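Robotics Workshop - Handout 4: Hand-held gripper sessions
Posted March 21, 2018

Read before you come in. Last week too many people started recording without a plan and we lost half the session.

Work in pairs. One person does the task, the other keeps the log sheet. Swap after 12 takes. You need 600 usable takes per team by July, so don't leave it all to the end.

Setting: an ordinary living room, not the lab bench. Leave furniture and clutter as they are. Bench data from the Menzies set is fine for comparison but do NOT mix it in with your own folder.

Task A is sorting light packaging. Bags, wrappers, small containers. Clear plastic is the hard one - the edges are difficult to find in the video and the pads slide on it. Approach with fingers wide open, close slowly, pause, then lift.

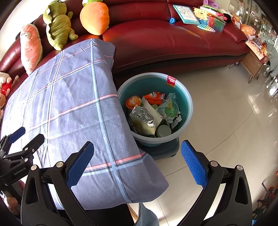

Fig. 1. Task A, both grippers over the work area. Near gripper's pads open wide in front of the tub of packaging.

Things to watch for:
- keep the linkage clear of the tablecloth, it snags
- both grippers in view before you start a take
- shiny floor tiles = glare. Move the lamp, not the camera
- soft toys are Task B, leave them alone for now

Naming: team name, task letter, take number. Nerorine team used spaces last time and the script choked on evry file. Underscores only please.

A dropped item is still a take. Mark it D on the log and carry on, dont delete it. We want the failures for the Gorkine exercise in unit 5.

Due next class: log sheet, plus half a page on which item gave you the most trouble and what you changed in your grip. Charge the grippers overnight.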